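How slow should I go when demonstrating a pick and place by hand?

Posted in Teaching & Demonstration
4 replies hidden, 3 shown

Alžběta Sokol
I have inherited a task at work and would like to know whether I'm doing it wrong or whether it is just like this.

We pack small cartons into bins. Until May this was programmed the old way, with waypoints, and it worked fine as long as every carton was the same carton. Then purchasing discovered variety. Now the plan is to show the robot how to do it, by hand, over and over, and train on the recordings. I'm using a pair of handheld grippers, one per hand, with a camera at head height looking down at the table. The arms themselves are in a different room and I have not been introduced.

So far I have 846 recordings of picking up a box and putting it in a bin. My question is about speed. If I move the way I normally would, the whole thing takes 4 seconds and the trained policy jerks around like it's swatting a fly. If I slow down to what my colleague calls "museum guard pace," it takes 12 seconds, the policy is smooth, and then it stops dead above the bin and thinks about its life. It will hang there until I hit the stop button.

Is there a correct speed? Do I throw out the fast ones? I've read the Ikton manual that came with our setup twice and it says to demonstrate "at a natural and comfortable pace," which tells me whoever wrote it had the afternoon off.

Second thing, less urgent. My left hand mostly has nothing to do. Does it matter where I keep it?

Svetozár Krajčí
Don't throw out the fast ones yet. Look at them first.

The hang above the bin is the easy part to explain. You are pausing there. You may not feel it, but at museum guard pace almost everyone stops over the target to check the box is lined up, and then lowers it. To you that's a decision. In the recording it's a stack of nearly identical moments where the box is over the bin and the right thing to do is stay put. Train on enough of those and staying put becomes a very reasonable answer. If the policy only sees the current view, it has no idea it has already been waiting a while.

Two ways out. You can trim the pauses afterward (most people write a small script that drops any stretch where the gripper pose hardly changes, but keep the ones where the jaws are opening or closing, or you'll delete your own grasps). Or you can stop pausing. I'd do both. Practice the move ten times without recording until you can go over the rim and down in one motion, then record.

As for the fast ones, jerky usually means one of these:

Your camera is blurring or your tracking is losing the gripper when you whip it across. Play back a few and look at the path. If it has teeth, that's not the policy's fault.

The camera and gripper clocks are out of step. At slow speed nobody cares. At full speed a small delay puts the hand well away from where the picture says it is. Tap the jaws on the table and check that the picture and the jaw signal agree.

The arm can't move as fast as you can. Find out its limits. I know you haven't been introduced, but it's time.

What I use is a bit slower than real life, steady, no stopping. For a box into a bin that lands somewhere between your two numbers. Don't use a metronome. I have seen it done and the man was never the same.

Mixing speeds is fine as long as you aren't mixing them by accident. If your first few hundred are fast and the rest are slow, and you also moved the bin in between, you've taught it that bin position sets the speed.

On the left hand: yes, it matters. Pick a resting spot and go back to it. If it wanders, the policy will learn the wandering, and a robot arm drifting around because someone was bored makes a poor impression on visitors.

lumanlan_bench
just go at normal speed and collect more data. we had a lot more than 846 and it was fine

Alžběta Sokol
Thank you both, one of you at greater length.

Update for whoever finds this later. Svetozár was right about the pause. I went through 68 of the slow recordings and found a stop over the bin in nearly every one, including the ones I'd have sworn were smooth. The tracking was fine. The clock was not, and has been fixed by a person in our Flesham office who would prefer I stopped mentioning it.

I redid a batch at the in-between speed and the arm now goes over the rim and down without a philosophical break. It still drops the tall cartons at an angle one time in a while, which I suspect is me, because I grip them wherever is handy. Next batch I'm going to be strict about where on the box I grab.

Still open, if anyone has an opinion: for tall cartons, is it better to show the lift and the tilt as one move, or keep the box upright until it's over the bin and tilt last? Felach, who sits next to me, says upright. Felach has also never packed a bin. For now I'm doing it his way, right gripper clamped on the side of the yellow-and-orange box and the box still vertical as it gets to the cream bin, left gripper held low with its fingers open. I'd be glad to hear from someone who has tried both.

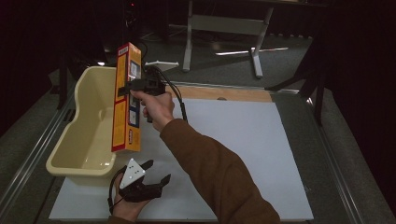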